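[Flolonholm-house] Re: Suede chair, and the "five minute reset"
From: Renato Jara
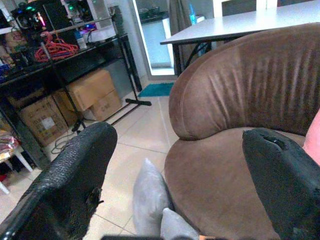
I've read Lorena's message twice and I'm still not sold on the daily reset for the garden room. My main trouble is with the chair. She writes as if a quick shake of the cushions puts the seating right, and I don't think suede works like that. Look at the backrest of the brown one: it's all vertical wrinkles and folds, with the nap catching the light in patches, and no amount of plumping is going to change it. The pink cushion is tucked inside the back where it belongs, fine. The two gray pillows are down in front of the chair, and I would bet money that they'll be down there again after any reset you care to name. There are more pillows than the chair has room for once a grown person sits in it.

Lorena Villalba wrote:

> Hi all,
> After the last house meeting I said I'd write up how we keep the
> garden room decent. I timed it, and it takes five minutes if you do
> it at the end of every evening:
>
> 1. Pillows and cushions back on the chair, shaken out first.
> 2. Brush the chair, top to bottom.
> 3. Clear the white table. Bottles go back to the kitchen.
> 4. Wipe down the black shelves.
> 5. Shake the doormat outside and sweep the tiles.
>
> I would also like us to buy the Branell fabric kit for the suede.
> It's a brush, a sponge and a spray, and they say it lifts creases
> overnight. The Flodport shop has them. If we each chip in it comes
> out of the house money and we never have to think about it again.
> Can people say yes or no before the end of October?
>
> Lorena

Taking these in order, more or less.

Pillows. See above. I'd take the bigger gray one out of the room altogether and put it on the bench in the hall, where people sit to do their shoes and have nothing to lean on. The small one can stay. If it ends up on the floor I can live with one pillow on the floor.

Brushing. Once a week is plenty. My aunt had a suede sofa in the Palma apartment for 18 years and she brushed it when company was coming, with an ordinary clothes brush, always in one direction. It was creased the day she got it and creased the day she gave it away, and it was the most comfortable thing in the building. Creases are what soft covers do over padding. If somebody wants a smooth chair they should say so and we can talk about a different chair, but I'd vote against that too.

The Branell kit. What does "lifts creases overnight" mean? Who says so, besides the box? I have used sprays on suede twice in my life and both times I got a ring that was worse than the mark I started with. Before any of it goes on the backrest I want it tried on the underside and left for a few days. Also, does anyone know what it costs? The message says chip in but there's no price. The house account stood at 3436 when I last saw the sheet, and nearly 800 of that is promised to the boiler man. I don't mind spending on the room. I mind spending on a bottle that will live under the sink with the other bottles.

The table. Agreed that it should be cleared at night. I'd make an exception for the blue bottle if whoever is using it is coming back to it in the morning. Carrying a bottle to the kitchen at eleven and back again at seven is housekeeping for its own sake.

Shelves. Every evening? Really? I did them last month and then left them for a while as a test, and it took a good while before I could write my name in the dust. Weekly, same day as the brushing.

Doormat and tiles. This one I'm fully behind – pale tiles show everything, and what comes in through that glass door goes straight across the floor. The teal mat is small for the job. If we're going to spend house money in October I would put it toward a longer mat and forget the spray.

So from me: yes to the floor, yes to the table with the bottle exception, weekly for the chair and shelves, and no on the kit until I've seen a price and somebody has tried it where it won't show. Lorena, if you already bought one, tell us, and I'll do the test patch myself.

One more thing, different subject. Whoever has the key to bike locker 129, the landlord is asking for it again.

Renato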